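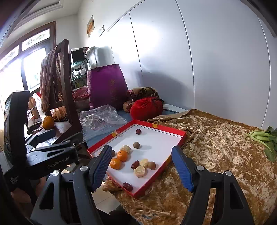

The tray comes out before the coats are off

There is a kind of house where you are fed before you have finished saying hello. I grew up in one, on the hill side of Leltitz, and the thing I remember best about it is the tray. It lived on top of the bread bin, it was shallow and a bit knocked about, and from the last week of January until well into February it was never put away. My grandmother filled it in the morning, my aunts filled it again after lunch, and by seven in the evening we children had eaten all the dates and left everybody else the nuts.

I have a tray of my own now, a red one with white inside and little touches of gold at the rim, and I have become rather particular about what goes on it. Dates first, always. I like the dark, glossy ones that look almost polished, and I buy them loose from the Friday market at Vutness, where the man will let you try one if you stand there looking undecided for long enough (I am very good at this). They want to be soft enough to give when you press them but still hold their shape, and they should be served at room temperature, so take them out of the fridge a good while before anyone is due.

Then small oranges, the sort that fit in a child's hand and come away from their skins without a fight. Don't peel them beforehand, however helpful it seems. Half the pleasure is the smell when somebody's thumb goes in, and a guest who is peeling an orange has something to do while the kettle makes up its mind. My mother used to choose hers by weight, one in each palm like a grocer's scales, and put back whichever felt light. I do the same and get looked at.

Longans are the ones people ask about. They are dull brown and round and, I will admit, not much to look at beside an orange, but crack the thin shell with your nails and there is a clear, sweet fruit inside with a shiny dark stone. If you can't get them fresh, the dried ones keep for months in a jar and have a smoky, almost toffee-like taste that goes beautifully with black tea. A 300 gram bag from Weldu, the little import shop behind the station, does us for the whole season, provided I hide it. Do take the stones out before you give them to very small children, and put a saucer nearby for the shells, or you will be finding them down the sofa at Easter.

After that it is up to you. I like something pale among all those browns and oranges, and I like it scattered about with plenty of room between things. A heaped tray looks generous from across the room, but people are shy of spoiling it, and they'll sit there all afternoon without touching a crumb. With a few pieces lying here and there, a hand goes out quite naturally, takes one, and comes back again for another. You can always top it up from the kitchen — I keep three jars ready on the side for exactly that.

As for the tray itself, you needn't spend much. Mine came from Brerko, in the sale, and it gets wiped with a damp cloth and dried straight away. I do think a low side is worth having, so that round fruit stays where it is put when the tray is passed along a row of knees. And set it on a cloth if your table is a slippery one, because it will be pulled in every direction before the evening is over.

My aunts still inspect it when they visit. Last year one of them moved a single date from one corner to the other, sat down, and asked whether there was any tea.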